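**Robots que aprenden mirando: leer la letra pequeña**

Llevamos meses recibiendo notas de prensa con la misma promesa: usted le enseña la tarea al robot una vez, con la mano o con un mando, y él se encarga del resto. La última llegó el 16/3/23 y la firma Vunder, que ofrece un paquete de teleoperación para quien no sabe programar. El folleto habla de 600 demostraciones grabadas por personal «sin experiencia previa». De cuántas se descartaron no dice una palabra.

Se lo preguntamos a Elvira Cárdenas, que pasó una temporada en Rullus moviendo pinzas a distancia. Su respuesta fue menos entusiasta que el folleto. Según ella, las primeras 60 tomas de cualquier operador sirven para que aprenda el operador. El robot, de momento, poco. Y hay un problema que en las presentaciones se pasa muy deprisa: quien maneja el mando corrige con la vista cosas que luego no aparecen en los datos. Duda, retrocede, vuelve a entrar por otro lado, y el sistema copia la duda con el mismo respeto que el acierto.

Tampoco nos convence del todo la enseñanza directa, la de agarrar el brazo y llevarlo por el recorrido. Se siente más natural, de acuerdo. Pero la mano de la persona tapa lo que la cámara debería estar viendo, y el esfuerzo que uno hace para vencer las articulaciones se cuela en la grabación.

El catálogo de Porneo presume de 1,886 episodios, todos en simulador. Es barato, no se rompe nada y se puede repetir de noche. Ahora bien, ¿qué se está enseñando exactamente? Una oficina simulada con suelo de madera y sillas grises es un punto de partida razonable, pero una taza blanca volcada pesa lo que alguien haya escrito en un archivo, y roza con la mesa lo que ese mismo alguien haya supuesto. A eso hay que sumar lo poco que deja ver una pinza de este tamaño cuando se acerca a los objetos pequeños: en el simulador también se pierden de vista detrás de los dedos. 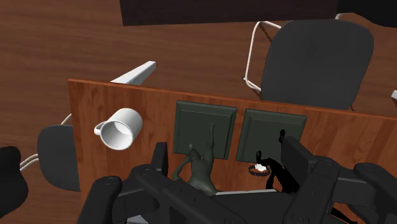 ### Qué pediríamos antes de firmar

- Las tomas fallidas, completas y sin editar.
- Una prueba con 2 operadores distintos y la misma tarea.
- Resultados con objetos que no estuvieran en las demostraciones.
- El precio de la hora de operador, que en la oferta de Vunder no figura.

Kaewmanee ha prometido publicar sus propias cifras en diciembre. Las leeremos con la misma desconfianza.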